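Acta de la reunión del coro Palotura, 28 de agosto de 2018

Empezamos con muchísimas ganas después del verano. Presentes: casi todas las voces, con Ferdinand Mayrhofer en la presidencia y Orestis Spanos tomando nota. Se aprueba el acta anterior sin cambios. 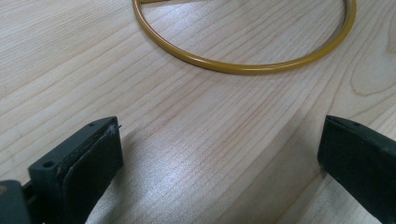
**Sección: Repertorio**

Orestis propone abrir el concierto de noviembre con las dos canciones de Coutinho que dejamos a medias en primavera. ¡Aplauso general! Las contraltos piden bajar medio tono la segunda y se acepta. Ferdinand trae además tres piezas a capela – la última, preciosa, la cantamos allí mismo a primera vista y salió bastante bien.

Sopranos y tenores ensayarán por separado hasta dominar el final. 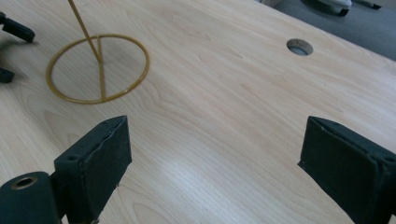
*Última modificación: versión corregida tras los comentarios de los tenores*

Sobre la sala: Gernholm nos ofrece su auditorio, con 454 butacas y un piano estupendo. El alquiler queda en 1000 euros, afinación incluida. Se vota a favor por unanimidad. Ferdinand firmará la reserva y preguntará si podemos entrar la víspera para probar la acústica.

El coro de Jesance acepta compartir la segunda parte, una noticia que nos alegra mucho. Orestis les enviará las partituras.
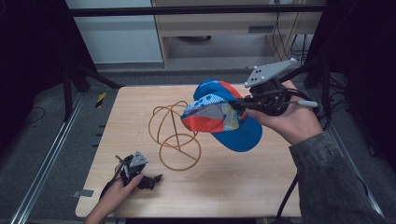

## Tareas pendientes

- Ferdinand: reserva y horario de la prueba.
- Orestis: partituras para Jesance y copias transportadas para las contraltos.
- Todas las voces: aprender de memoria la canción de apertura.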